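Kokville Adult Evening Program
Home Upkeep 2: A Place for Everything
Handout for the second session (bring it back, we reuse it)

Last time we emptied the junk drawer and learned things about ourselves. This time we put stuff away. The working rule is that soft things go in baskets, hard things go on hooks or in trays, and things you love go wherever you can stand to dust them.

1. Floor baskets

A basket with holes in its sides lets cloth breathe and lets you see what you forgot in there. Fold before you drop. A crumpled towel takes up the space of a folded one plus its ego. Set the basket straight down on the floor, along a wall, and sweep first, or the crumbs become permanent residents.
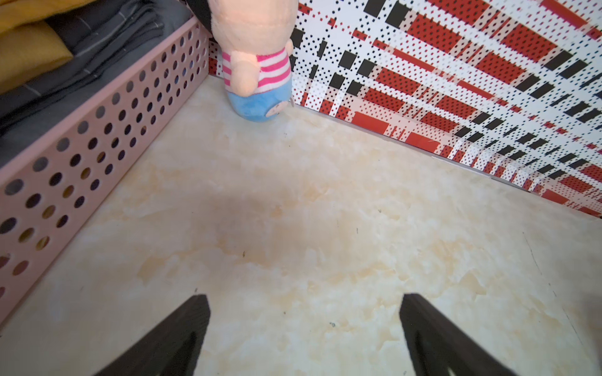 2. Walls

Walls are floor space that had the decency to stand up. A wire basket at shoulder height will take light, bulky things: hats, scarves, a stuffed animal with seniority. A rail of small hooks takes whatever has a loop or a hole. Leave some hooks free. A rail that is full on the first evening has nowhere to go but the chair.

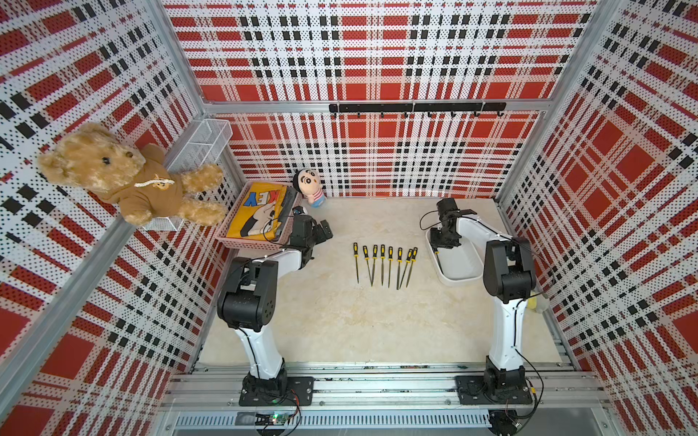

Weight is the other matter. The Vídalín rail we use in class is good for up to 70 ounces, spread out. Hang all of that from one end and you will be patching plaster, which is session 6 and costs extra.

3. Tools that come in sets

Sets are sold in handsome packaging, and the packaging is gone by August. Decide early where the set lives, and keep it together. 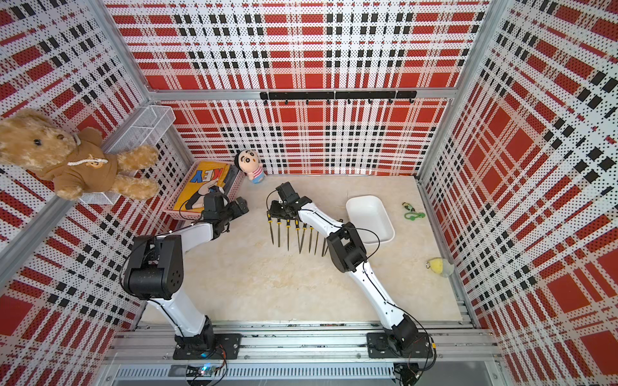

Files dull each other when they rub, so a drawer full of them is a slow way of buying new ones. A holder solves most of that. Seven files with yellow-and-black handles can hang side by side from a single black holder, shanks down, and the whole family moves in one trip. Brush the teeth clean before they go back. The Billex catalog lists 406 kinds of file brush; an old toothbrush will do.

4. Trays

Screwdrivers roll, and they prefer to roll under things. Use a shallow tray with a raised rim and lay the handles all one way. Mixed directions look generous and waste half the tray.
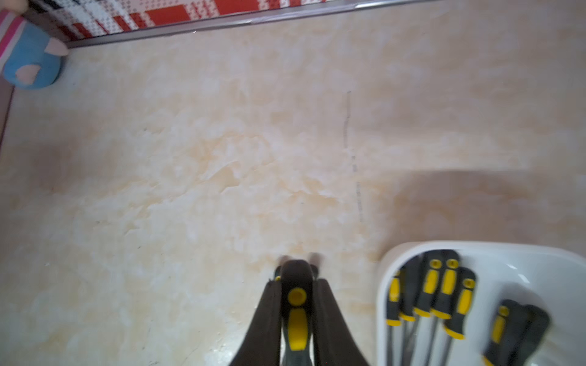

Should screwdrivers be sorted by size or by tip?

By tip first, then by size within each group. You notice the wrong size right away, but the wrong tip gets noticed after the screw is ruined.

For next time: one shelf at home, sorted, plus a short note on what you threw out. Grurent bins are on loan from the front desk until 9 p.m.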